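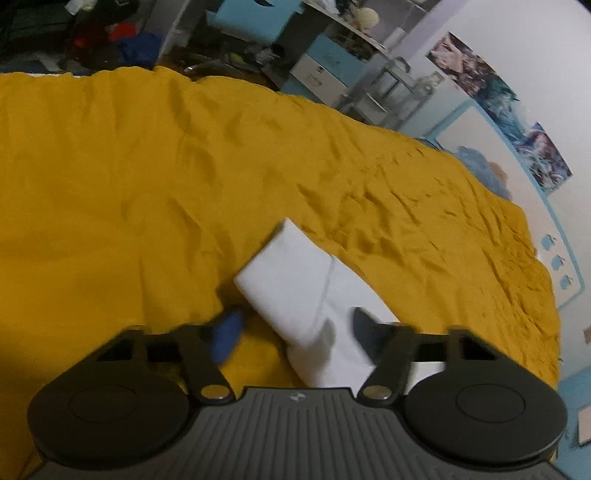

White cloth on the yellow bedspread.

## Do partial cancels on piece count as a separate listing?

Asked by gakia_covers

I'm writing up a small estate lot for the Falberg club auction and want to get the descriptions right. It's mostly village postmarks, 20 pieces in all, with the stamp still on the paper. On five of them the town name is complete but the date slug is missing or too faint to read. One has the town name split across two stamps.

Do I list these as "on piece, undated" or just "partial"? And do I mention paper toning if it stops short of the stamp? The lot sheet only allows one line per item.
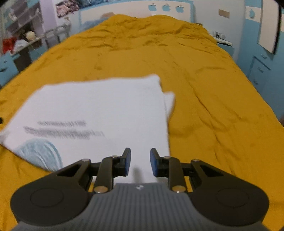 ## Answers

**koltow_dave**

Undated and partial are different things. Partial means some of the ring or lettering is off the stamp. If the whole ring is there and the date never printed, write "undated". If the date was struck but you can't read it, write "date indistinct".

For the one across two stamps, write "on pair, piece" if they are joined, or "tying two" if they aren't. Toning goes in if a buyer would notice it. I put "piece toned, stamp clean" and have never had one sent back.

**Simin Daneshvar**

Agree with most of that. I described 1,856 lots for the Panyasiri sale, and the complaints were nearly all about dates. People collect early and late use, so a readable year matters more to them than a full ring. If you can read the year but not the day, say so - "year clear" takes up hardly any room.

Don't soak anything off. Also check the town against a proper postmark list before you write "scarce". Mine has 1,055 offices in it, and several closed and reopened under the same name with a different hammer.

**philatelic_pete**

just put partial, everyone knows what it means

> Reply from gakia_covers: Thanks. Going with "date indistinct" for three and "undated" for the other two. The split one is a joined pair. Lot sheet went in August 24, 2026.

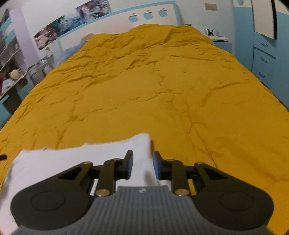

Yellow duvet, white headboard with light blue border.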